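Greenberg Street Community Kitchen
Monthly safety checklist with comments – kitchen, store room and dining hall

Date of walk-round: August 20, 2020
Checked by: Ezekiel Esposito
Read and signed by: Lucinda Tillman

Marks used: OK = in order. W = in order, but watch it. F = must be fixed before the next check.

1. Exits and escape ways

1.1 Front door opens fully from inside without key – OK
1.2 Back door to the yard – W. It opens, but one must push with the shoulder. The wood is swollen after the rain. Please plane the lower edge.
1.3 Corridor free – F. Four sacks of onions stood under the exit sign again. I moved them to the store room. The delivery man from Tivarier must be told where to put them.
1.4 Exit lights – OK. Tested with the main switch off, all stayed on.

2. Fire

2.1 Extinguisher by the stove, tag no. 865 – OK. Needle is in the green, pin and seal are present.
2.2 Extinguisher in the hall, tag no. 116 – W. The pressure is good, but the hook is loose in the wall. A longer screw is needed.
2.3 Fire blanket – OK. Hangs where it should, the pull tabs are free.
2.4 Hood filters – F. There is grease on the inner side. They were cleaned last time in May, and this is too long for a kitchen that fries twice a week.

3. Gas and electricity

3.1 Gas shut-off valve can be reached – OK
3.2 Hose of the left stove (Rindeck) – OK. No cracks, the date on the hose is still valid.
3.3 Cable of the big mixer – F. The outer cover is broken near the plug. I took the mixer out of use and put a red label on it. Please do not wrap it with tape, as it was done with the old one.
3.4 Socket over the sink – OK. The test button works.

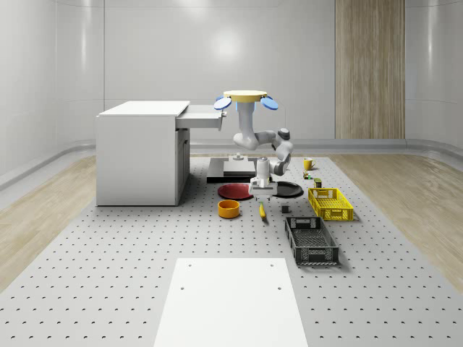
4. Work tables and serving

Most small accidents in our book happen at the work tables, so I look at this part slowly. Each table must stand level, and nothing should be stored so close to the edge that a sleeve can take it down. Plates we put down with a free space between them, like the two plates under the open gripper in the picture, so that there is room to take hold of one without pushing the other. At the serving table this was not kept during lunch and two soup plates were chipped. I threw them away.

4.1 Tables stable – W. The long one rocks a little on the window side.
4.2 Surfaces without cracks – OK
4.3 Knives in the rack – F. Two lay in the sink under the foam. This is the third time I write it.
4.4 Cutting boards by color – OK, but the green one has deep cuts and should be replaced soon.

5. Cold storage and hot water

5.1 Refrigerator (Flaltevau, two doors) – OK. Door rubber is clean and closes well.
5.2 Freezer – W. There is thick ice on the back wall. Defrost on a closing day.
5.3 Raw meat on the lowest shelf – OK
5.4 Labels with opening day – F. Cream and one box of cooked rice had none. Both discarded.

6. Floor and first aid

6.1 Mats by the sink lie flat – OK
6.2 First aid box – W. Blue plasters are almost finished, burn gel is full.
6.3 Accident book – OK. Last entry is signed.

Comment from L. Tillman: Mixer goes to repair on Monday. I will speak with the delivery man myself. For the knives I hang a sign over the sink – in large letters.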